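A Robot Made of Numbers
by Noel Magbanua

Have you ever wanted to build a robot but didn't have any motors, or metal, or a table big enough to put it on? Good news! At the Fallimlow workshop we are building one right now, and you could carry the whole thing home on a memory stick. Our robot is called Virklow. It has a body, two arms, two grippers and a room to work in, and every bit of it lives inside a computer.

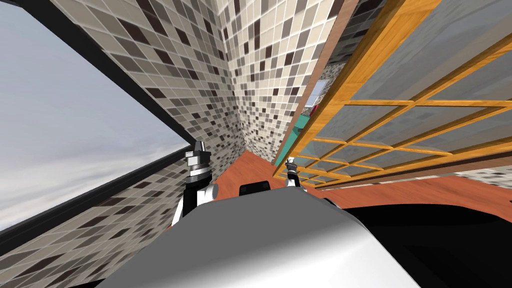 Virklow, arms out, with the tiled walls of the practice room behind.

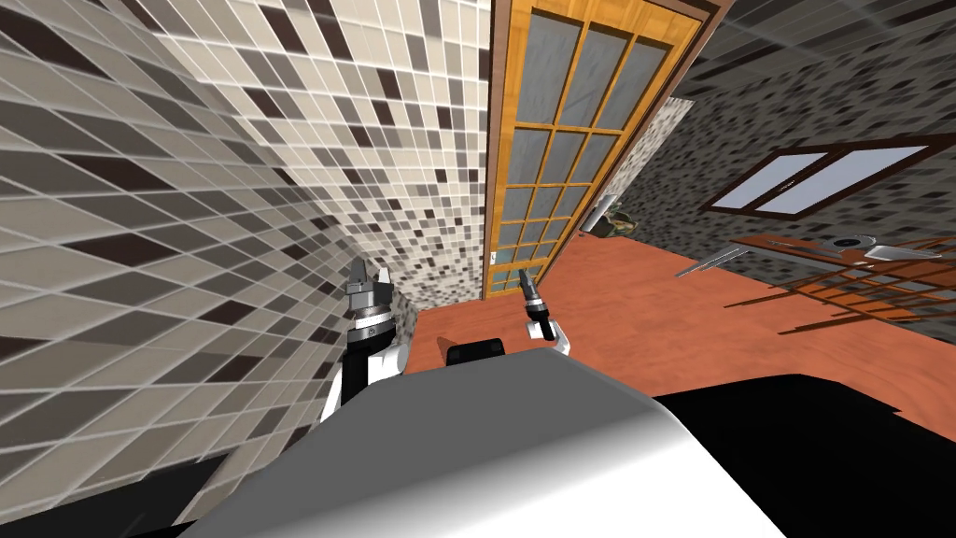
Fallimlow Young Builders, Issue 18, December 2021, page 16

What is a simulation?

A simulation is a pretend world with rules. You have probably played in one already. If you have ever driven a car in a video game and felt it slide on a corner, you were in a simulation. Somebody told the computer how heavy the car was and how slippery the road was, and the computer worked out the slide.

A robot simulation does the same job, only it has to be fussier. When Virklow's arm swings, the computer works out how heavy each part is, how fast each joint is turning, and whether anything is in the way. Then it works it all out again a tiny moment later. And again, and again, many times every second! That's a lot of arithmetic, and it's why the computer in the back corner of the workshop has such a loud fan.

Our simulation program is called Druvon. We type in the shapes and the weights, and Druvon does the sums.

What is Virklow made of?

Look at the bottom of both pictures. The big rounded white shape is the robot's body, with a dark part over on the right. Two arms reach forward from it, and each arm ends in a gripper.

A robot arm works a lot like yours. Hold your own arm out and wiggle it. Your shoulder turns, your elbow bends, your wrist twists. Those are joints. The stiff pieces between them (your upper arm and your forearm) are what robot builders call links. Link, joint, link, joint, all the way down to the hand. If you can remember that, you already know how nearly every robot arm in the world is put together.

In the second picture the left gripper is open, with its blocky jaws pointing up. This sort is called a parallel gripper. Parallel means the two jaws stay side by side, like train tracks, while they slide together and apart. It can't do thumbs-up or play the piano, but it's very good at holding a spoon.

Why does one arm look bigger?

It's closer! Things near your eyes look large and things far from your eyes look small, and it works just the same way in a pretend room. Look how the wall tiles shrink, too. Next to the left edge of the second picture they look large and stretched, and toward the middle they get tiny. The computer does this with geometry. You can do it with two pencils the same length: hold one up near your nose and the other at the end of your arm.

Why bother with a room?

We could have let Virklow float in empty gray space. Plenty of beginners start that way and it's fine for testing a joint. But we want a robot that can help in a house, and houses are full of stuff. So the practice room has tiled walls, a window, a reddish floor, and glass panes in a wooden grid.

Glass is a great test, by the way. Robots can get very muddled by glass. Some sensors look straight through it, and some get fooled by reflections, so a robot might think there is an open gap where there is really a door. We'd much rather find that out in a pretend room.

In the second picture there is also a dark rack over on the right, with three metal utensils lying on top. One looks like a long knife. The round one might be a small pan or a bowl. Can you tell? If you aren't sure, you know just how a robot feels. A person can lean over for a better look, and one of our jobs is to teach Virklow to do that too.

What happens when it goes wrong?

It goes wrong all the time, and this is my favorite part. In our first month we saved 107 tries at reaching for a cup. In one, the elbow bent the wrong way. In another, the arm shot off so quickly that the cup went through the floor and kept falling, and it is probably falling still. (I had typed the weight of the cup in the wrong units. It weighed less than a feather.)

Nothing broke and no one had to sweep up. We pressed the reset button and the cup was back. With a real arm, each of those mistakes might have meant a new motor or a dented table, and a long wait for parts from the shop on Fedoruk Street.

Is the pretend robot the same as a real one?

No, and it's important to know that. Real floors have crumbs on them. Real joints get a bit wobbly as they wear. Real batteries run down in the middle of a job. Robot builders call this difference the reality gap, and even grown-up experts with giant computers have to worry about it.

One trick is to change the pretend world a little each time. We make the floor more slippery, then less. We dim the light. We make the cup heavier. A robot that has practiced in lots of slightly different rooms has a better chance in a room it has never met.

Try it yourself: the paper robot arm

You don't need a computer for this one. It takes about 24 minutes, a bit longer if you decorate it.

You will need:
stiff card
safety scissors
two paper fasteners
a ruler
a pencil

1. Cut three strips of card. Make them all as wide as your thumb and as long as your hand.
2. Lay the end of one strip over the end of the next. Ask a grown-up to poke a hole through both, then push a fastener through.
3. Join the third strip in the same way. You now have three links and two joints.
4. Draw a dot on a sheet of paper. Hold the first strip flat with one finger near its free end, and keep that end still.
5. Move only the joints and try to touch the dot with the tip.

Now the hard bit. Can you reach the same dot with the arm bent a different way? You often can! A robot has to choose between all those ways of bending, and picking a sensible one is a big chunk of what Druvon is busy with when its fan gets noisy.

Draw around your arm each time you reach the dot and you'll have a map of its poses. Bring it along if you visit, we have wall space.

Words to know

Simulation: a pretend world in a computer that follows rules.
Link: a stiff piece of a robot arm.
Joint: the place where two links meet and can move.
Gripper: a robot's hand.
Reality gap: the difference between how things go in a simulation and how they go in real life.

Next issue

In February we'll give Virklow its first kitchen job, which is picking up a spoon and putting it down again somewhere else. It sounds easy. Send your guesses for how many tries it will need to the Fallimlow front desk. My own guess is 18.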